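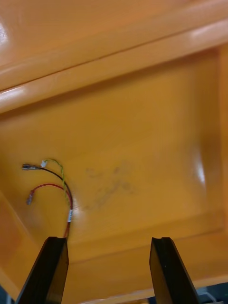
Clesham Community Boards > Home & Garden > Moving and storage

Thread: storing stuff in the shed over winter, plastic vs cardboard??

mudguard_deb
ok so we're between houses till August and everything is going in my brother in law's shed at Stosside. Tin shed, concrete slab, bit of a gap under the roller door. Got quoted 300 a month for a proper unit and nearly fell over. Question is do I buy plastic tubs for the lot or is cardboard ok if its up on pallets. Mostly linen, books, kids clothes, kitchen stuff. Also a doona my nan made that I'd be gutted to lose.

terrywag
Plastic. End of thread.

pelican_ute
Not end of thread. Plastic sweats. Had 7 tubs in a tin shed one winter, lids clipped down tight, opened them up and the towels on top stank. Whatever damp you pack goes in with you and stays there. Cardboard at least breathes.

terrywag
Cardboard breathes and so do the mice that live in it

pelican_ute
never had mice

terrywag
you will

Daryna Koval
Did this for 13 months when we were building. Bit of both worked for us. Books in small cardboard cartons (small!! you will want to lift them), on pallets, away from the wall. Fabric in tubs. Bone dry before it goes in, like a full day on the line in sun and then another hour inside. Don't pack on a rainy arvo. I lost a set of sheets that way and it was my own fault.

For the doona I wouldn't put it in the shed at all. Has anyone got a spare wardrobe you can borrow?

mudguard_deb
mum might. She's got the spare room but its full of her sewing. will ask

stitchwitch
Please do ask!! I quilt and a shed would be my very last choice. Cotton pillowcase or an old clean sheet, fold it loosely, and refold it a different way every couple of months so you don't get permanent creases. No vacuum bags, they crush the wadding. I see people do the vacuum bag thing all the time with handmade quilts and it breaks my heart a bit.

gaz_of_bilyk
vacuum bags are fine. used them for years

stitchwitch
For a shop bought doona, sure. Not for nan's.

gaz_of_bilyk
fair

Arsen Zinchenko
What is the slab like? If the gap under the door lets water in, nothing else matters. We had a storm come through at Bilyk and it ran straight in and across the floor, 2 inches. Everything on the bottom row of cartons went to mush. Get a rubber seal for the roller door before you spend a cent on tubs. Took me half a morning to fit, and most of that was scraping the old glue off.

mudguard_deb
good point, hadnt thought of the door. he reckons it's never flooded but he also reckons that about the ute

pelican_ute
lol. get the seal

terrywag
Seal AND tubs. And steel wool in any holes along the bottom of the wall.

Daryna Koval
Other thing, label the ends not the lids. Once they're stacked you can't see a lid. I wrote on every single lid like an idiot and spent the first night in the new place looking for a saucepan.

gaz_of_bilyk
masking tape and a texta. the tape comes off later so you can reuse the tub

bivness_bob
Council hard rubbish at Bivness is on soon if you want pallets, people chuck them out by the stack. Check them for nails. Dont take the ones that smell of anything.

stitchwitch
And throw some moisture absorbers in the shed itself, the hanging sort. Empty them when they fill or they just sit there being a bucket.

pelican_ute
still say cardboard for kids clothes. cheap, flattens, straight in the recycling when you're done. what are you going to do with twenty empty tubs in the new house

terrywag
Fill them with Christmas decorations like everybody else

mudguard_deb
ok update. rubber seal is ordered. mum has cleared half a shelf in the wardrobe for the doona so thats sorted, thanks stitchwitch. going tubs for linen and clothes, cartons for books and kitchen. Terry and pelican you both win

terrywag
I'll take it

pelican_ute
clothes went in tubs so I didnt win anything but ok. leave the lids off for a day after you pack them, then clip them down

Arsen Zinchenko
And put the bottom row up on the pallets even with the seal on. Please.

mudguard_deb
yes yes pallets. going to Bivness with bob's tip and the trailer tomorow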